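Intro to Robot Learning, Handout 4: Showing the arm what you want

Okay, so last time we drove the arms around with nothing on the table and everybody got to feel how laggy (or not) the leader handles are. This week we put stuff on the table and start recording. I've rewritten this handout since the December version, so if you borrowed an old one from a friend, toss it. Updated 19 Jan 2018.

There are two ways to show a robot a task. You can grab the arm and move it yourself with the motors gone soft, or you can sit off to the side and steer it by remote control. People call the first one kinesthetic teaching, and I love it for one-arm jobs! But with two arms you run out of hands fast, and your own body ends up blocking the cameras. So for the Hirlow tasks we steer remotely, both arms at once, and the recorder (that's Zivura on the lab machines) saves joint angles, gripper opening and every camera view together.

Drawer tasks are where most of you will start. The drawer gives you a clear start and a clear finish, and the things to be moved can be laid out differently every time, which you should do, please, every single time.

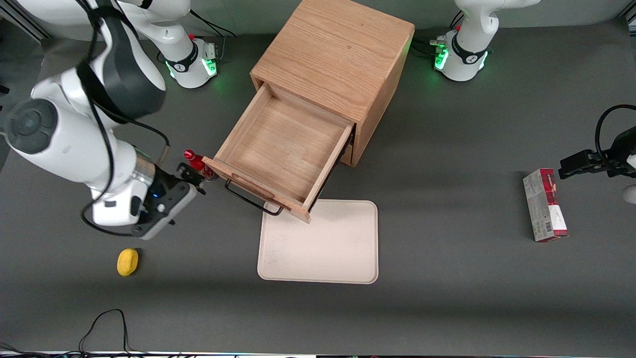 What happens if I fumble a grasp in the middle of a demo?
Keep going if you can recover smoothly, and mark the episode "recovered" in the log. A few clean recoveries teach the model how to get out of trouble. If you dropped the object somewhere you can't reach, stop the recording and throw that one out.

Some things I keep repeating at the bench, so let me write them down once:

Go slower than feels natural, but don't freeze. Long pauses are poison, the model happily learns to pause too.

Pick one way of doing the task and stick with it for the whole set. If you pull the drawer with the right arm in one demo and the left in the next, you've mixed two tasks together.

Your group owes me 40 demos per task. Keep each one under 30 seconds.

Now, the wrist cameras. Students tend to watch only the big overhead view while they steer, and then wonder why the policy misses handles. Close to a handle, the wrist view is the one that shows you how the fingers line up with the bar. On the double-door cabinet I steer almost entirely from it for the last bit of the approach. Bring the wrist in at an angle and check that you can still see a fingertip before you commit.

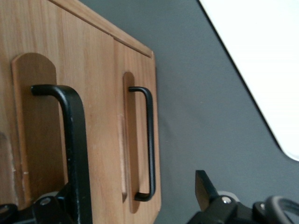 Before you hand in your set

Play back every episode in Zivura at double speed, all camera views open. Trim the dead time at the front. Name the folder with your group number and the task, and copy it to the Pacheco drive (the Plonduvum one is full again, sorry). Reading for next time is section 19 of the course notes, the part on why small errors pile up once the robot is driving itself.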